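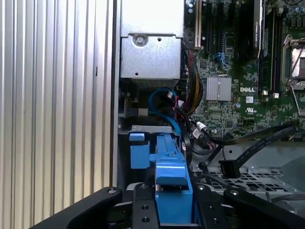 Trivano Releases Version 3 of Bedex Planning Software for Cable and Drive Work in Desktop Computers

PRADPORT, 21 Jul 2019. Trivano today released version 3 of Bedex, its motion planning and perception software for robot arms that take apart and reassemble electronic equipment. The release adds a planner for flexible cables, a new method for estimating the pose of connectors from a wrist camera, and a tool for reviewing failed grasps step by step.

Bedex runs on a standard industrial PC next to the robot controller. It takes in camera images, joint positions and gripper state, and sends back short motion segments. Each segment is checked against a collision model of the case before it is passed to the arm. In earlier versions the collision model was built once, when the case was opened. Version 3 updates it during the job, so that a cable moved in one step is treated as being in its new place in the next.

Cable planning

Data cables and power leads are a common cause of stopped runs in computer disassembly. They cross the space above the board, hide the connectors below them and change shape when touched. Bedex 3 represents a cable as a chain of up to 60 linked segments. The chain is fitted to the camera images and given a stiffness value according to cable type. Flat data cables and round wire bundles have separate default values, and both can be edited in the job file.

The planner first looks for a path that leaves all cables untouched. If there is none, it ranks the cables by the length of motion needed to clear them and proposes a grasp point for each. A grasp on a connector body is preferred to a grasp on the cable itself. Users can turn this preference off for connectors without a firm housing.

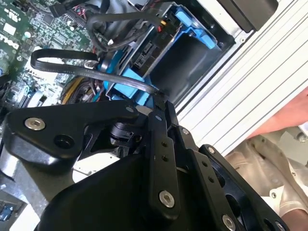 Gripper at the connector of a flat SATA data cable inside a Dell desktop case, with the drive cage behind it.

Connector pose from the wrist camera

At close range the gripper fingers cover a large part of the wrist camera's view. Bedex 3 masks the fingers using the known joint positions and estimates the connector pose from what remains. When too little of the connector is visible, the software requests a second view from a different wrist angle and combines the two results. The request is limited to motions inside the clearance volume already checked.

Bright ribbed sheet metal and bare heatsinks can produce false edges. A new filter compares edges across successive images and drops those that shift with the light and not with the arm. The filter is on by default for metal cases and adds one processing step per image.

Test results

Trivano tested the release at its Ashworth laboratory on 18 desktop computer models, using a fixed job list of cable removal, drive removal and drive insertion. The median planning time per motion segment was 11 milliseconds. Compared with the previous version, the number of runs stopped by an unplanned cable contact fell by almost half. Runs were counted as stopped when the force limit at the wrist was reached, whether or not the arm was able to continue after a reset.

The test set did not include laptops, rack servers or cases with liquid cooling. These remain outside the supported range for version 3.

Tooling

The release includes Bedex Replay, a desktop program that lines up camera images, planned paths, measured forces and planner decisions on a single time axis. An engineer can stop at any point, change a parameter and run the planner again from the recorded state without using the robot. Logs from the previous version can be opened in Replay, but cable models are not available for them.

Job files from the previous version load without changes. The old static collision model is still available as an option and will be removed in the maintenance release planned for February.

Availability

Bedex 3 is available now to customers with a current support contract at no added charge. New licenses are sold per robot arm. Installation packages, release notes and the updated programming guide can be downloaded from the Trivano customer portal.

About Trivano

Trivano develops control and planning software for robotic repair, testing and recycling of electronic equipment. The company has its head office in Pradport and a test laboratory in Ashworth.

Press contact: Trivano Communications, Pradport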